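Unit 7 notes: what a small robot bench really costs

Last week I threw the Plavemance quote at you and asked what was missing. Most of you said "spare arm". Fair enough, but I'd start a lot smaller, with the stuff that sits on the table.

My first budget had one line for "test objects" and I left it blank (don't do this!). Sponges are a good first buy. They're cheap, they squash a bit, and you can stack them.
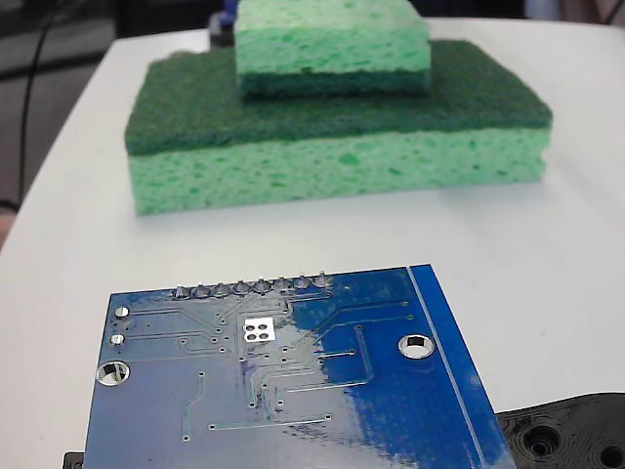
*Fig. 1. Two sponges stacked on a white tabletop, blue circuit board in front.*

Now the fiddly bits: boards, wire, ring ends, cable, printed parts. I put all of these under consumables, and I allow $179 a term for the lot. Printed parts go in there too, even if you own the printer, as somebody has to pay for the plastic. If you're ordering from Zidon, put everything on the one order, because their freight charge is the same for a bag of wire as it is for a full box.

Finger pieces get their own line. I budget 14 a year for our Cinalia bench and I've never had a bean counter complain.

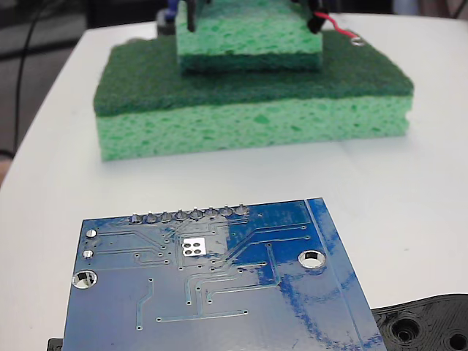
## Wire jobs cost more than you'd think

Picking up a sponge is forgiving. Thin wire isn't, so if your plan has any wire handling in it, add bench hours before you add gear. I use 74 hours for a first wire task and I'd rather hand some back in May than go begging for more. Cut your lengths ahead of time, with a bare loop at one end, and charge that labour to setup.

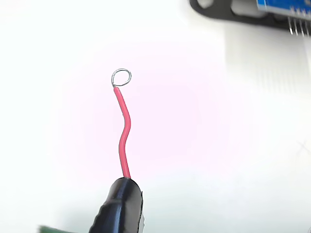
The Zoëga template has a column for setup labour, but it's hidden by default, so unhide it before you start filling things in. Bring your draft to the tute with freight and tax on separate lines. Prices in Australian dollars please, and don't round anything yet.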